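Keeping a Household Sewing and Mending Kit in Good Order

2025-10-18
By Chun-hung Kao, Navstead Home Advice Service

A mending kit is used less often than most household equipment and tends to be neglected between repairs. Needles rust, thread weakens and buttons migrate to other drawers. The guidance below applies to a kit kept for ordinary repairs to clothing, bedding and curtains.

Begin by emptying the kit completely. Run each needle between finger and thumb, taking care with the point, and discard any that feel rough or show brown spots. Bent pins should be discarded at the same time. Used needles and pins must not be placed loose in a refuse bag; seal them in a small lidded jar or tin first.

Test old thread by pulling a short length sharply between both hands. Cotton that snaps with little effort will not hold a seam and should be kept only for tacking. Polyester thread generally lasts longer, although reels left on a sunny windowsill will fade and weaken. A kit for general use needs black, white, navy, grey and a mid-brown. Other colours may be bought as repairs require them.

Store the contents in a rigid box with a lid that closes fully. Fabric pouches are convenient for travel but allow pins to work through the lining. A plastic box may be washed in warm water with a little washing-up liquid, and must be dried thoroughly, including the corners and the hinge, before any metal items are returned to it.
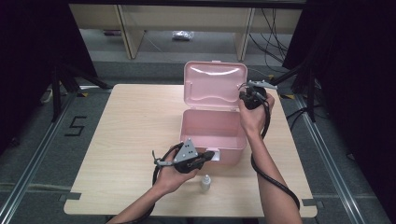 Chun-hung Kao has received a reply on the storage of needles from a reader in Jaleck, who writes that a scrap of pure wool felt has served her better than any pincushion, and that needles left in it for 2 years came out clean. The Service has no objection to this method, provided that the felt is kept dry.

Scissors intended for fabric should be kept for fabric alone. Paper dulls the blades quickly. Wipe the blades after use with a soft dry cloth, and apply one drop of sewing machine oil at the pivot each July. Wipe away any surplus before cutting.

Spare buttons supplied with new garments should be labelled on the day of purchase. Write the garment on the small packet in pencil, and thread loose sets together on a length of cotton.

Related advice
Removing candle wax from table linen
Turning up a curtain hem by hand
Caring for wool blankets in storage
Descaling a steam iron
Advice sheet 53: Replacing a trouser zip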